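**PRAKPORT** — The Prakport Rugby Club has regained control of its social media page after losing access to it for most of March. The club is asking supporters to check any messages they got from the page during that time.

The trouble began when an outside party changed the password and the recovery email. Match reports and team photos going back 7 seasons were taken down, and posts offering cheap tickets went up in their place. The club did not write those posts and does not sell tickets by direct message. 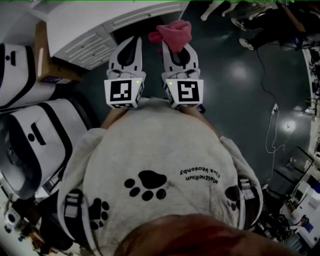
Access was returned after the club sent in proof of ownership. Of the 921 posts on the page before the break-in, 317 are back online. Work on the rest is still going on, with help from Nileo, the club's web host. Older match galleries may take longer — many were stored only on the page itself.

Membership records were not affected. They are kept in Ziltance, a separate system with its own login. Season tickets already bought through the club website are still good, and the Avotiņš Cup home match will go ahead as planned with the usual 2 p.m. kickoff. 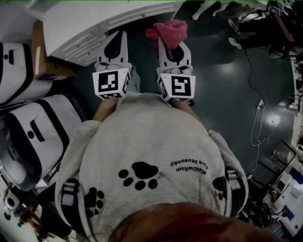
## What supporters should do

- Delete any direct message from the page that asks for money or card details.
- If you paid for a ticket through one of these messages, call your bank and then write to the club office.
- Follow the page again if you find you were removed. The club believes 600 followers were blocked while it was locked out.

## Changes to the page

Two-step login is now turned on, and fewer people can post. Kickoff times and team lists will go up on the club website first from now on, then on social media.

Press questions can be sent to the club office through the contact form on the website.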